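**Ladport Clothing Exchange adds evening hours at Flirnden Hall**

The Ladport Clothing Exchange will stay open two evenings a week through the winter at Flirnden Hall, its organizers announced. The added hours follow a busy October, when 1222 garments changed hands.

Under the exchange's rules, visitors bring up to 19 clean items and take home the same number. There is no charge and no sign-up. Coats, school clothes and baby wear are needed most — adult T-shirts are well stocked for now.

"People who work days kept asking us for a later slot," said Leidy Rengifo, who manages the exchange. "We had the hall for it, so we said yes."

A repair table run by Sofia Azevedo will open on the same evenings. She will take on zippers, hems and buttons, with a limit of two pieces per visitor. Repairs that need more than 30 minutes will be booked for a later date.

The exchange does not accept underwear, single socks or pillows. Items left outside the hall after closing cannot be used. Large donations of 77 pieces or more should be arranged ahead of time at the front desk.

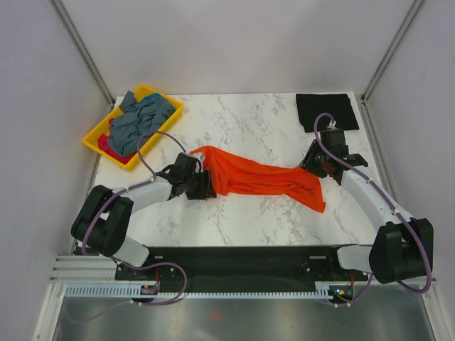
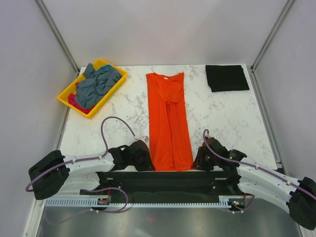

Clothing in a yellow tray, both pictures.

LADPORT, 2025-12-10 — Evening sessions run from 5:30 to 8 p.m. and use the side entrance on Fliveck Street. Parking is free behind the hall. The daytime schedule stays the same. Press questions can be sent to Leidy Rengifo through the Flirnden Hall office.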